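Open Day at Sernska: We Came for the Robot, Stayed for the Upholstery
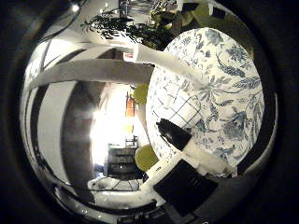
The wrist camera's view, with a fingertip on the blue floral fabric.

Members who expected sparks and welding at Sernska's open day in January may have been let down. The lab works on household robots, and the household in question has a dresser, a houseplant and a lot of blue flowers.

Reijo Juntunen ran the demonstration and took questions throughout, including several that were really speeches. His group wants a hand that can deal with big soft things, which have no handles and change shape when you grab them. The black rubbery fingertip does the touching. The camera rides along at the wrist and sees the world as if through a peephole, so we spent much of the afternoon watching a screen full of leaves and vines while the arm itself stood a few feet to our right, being ignored.

Juntunen told us the group has logged 1000 grasps on patterned fabric since moving over from Anard. Plain white cloth was dropped early on, as the software kept losing track of where it was. Somebody asked whether it could do a fitted sheet. He said to come back in 32 years.

The second half of the tour was in room 103, where Kaijage is building a smaller hand with 2 fingers. It was being repaired when we got there, but the coffee was good.

Sernska will take another group in the spring. Put your name on the Girkine sign-up sheet, and wear flat shoes. The stairs are steep and the elevator is for equipment.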